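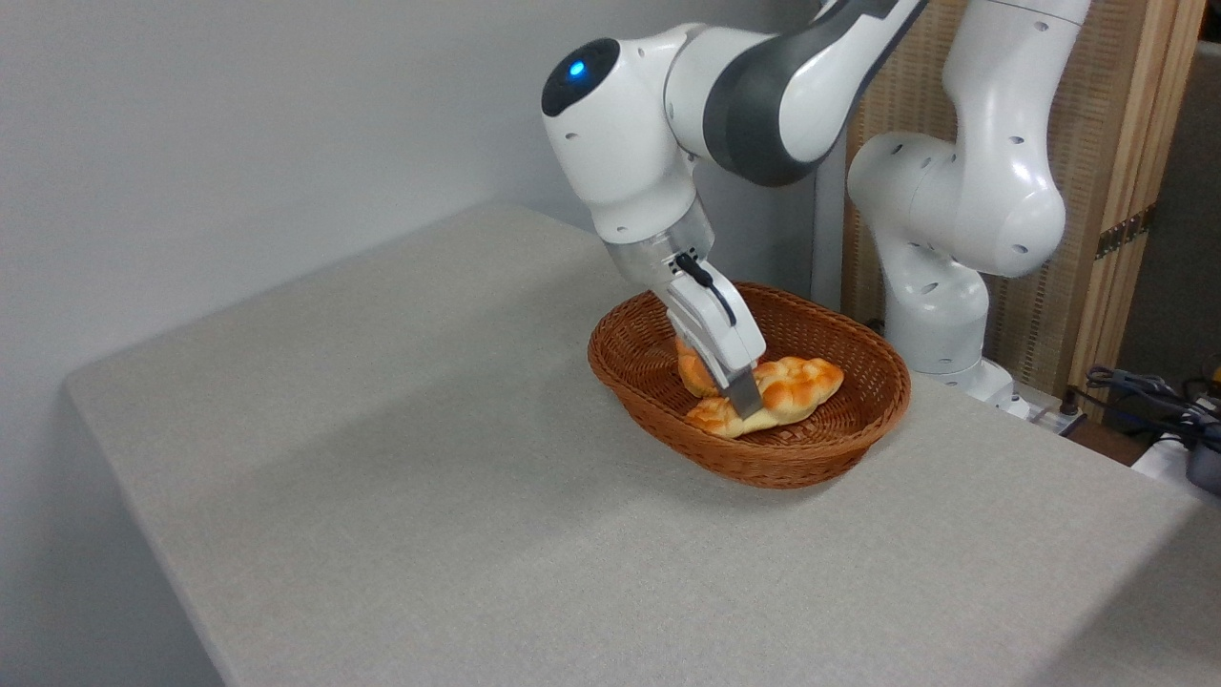
Baking for the Table, Week Six: Rolls, Braids and the Bread Basket
Instructor: Roksolana Dovhaniuk
Clamville Evening Classes, Tuesday group

Welcome back, everybody, and thank you for being so patient with the slow oven last week! Tonight we leave the big loaves alone and turn to small breads, the kind you pass around in a basket while the soup is still being ladled out. I grew up with these on the table and I could talk about them until the building closes, so do stop me if you have a question.

The dough

We use one enriched dough for everything. For a batch, weigh out 1000 g of bread flour and have your milk just warm to the wrist. My old recipe card gives a finished dough weight of 1171 g for a smaller batch, so please don't worry if yours comes out heavier than the card says. Knead until it stops sticking to your hands, then cover it and go have a cup of tea.

Shaping

For plain rolls, cut pieces of 117 g and tuck the edges under until the top feels tight. For a braided roll, take 126 g, divide it into three ropes, and braid loosely (loosely, please!). The dough needs room to swell, and where the strands cross you will often get paler stripes after baking, which I happen to think are the prettiest part. Pinch the ends well and turn them under.

Glaze

One beaten egg with a spoonful of milk. Brush once before the second rise and again just before the oven. Zoltán Kiss asked last time about using only the yolk, and yes, you may, though the crust gets quite dark and you'll want to keep an eye on it.

Serving

Let the rolls cool on a rack first. A wicker basket with low, flared sides is lovely for a mixed batch, with the long braids laid flat and the little rolls leaned up beside them. Line it with a cloth if you like, or leave it bare.

For next week, bring an apron, a pastry brush and a container with a lid for your leftovers.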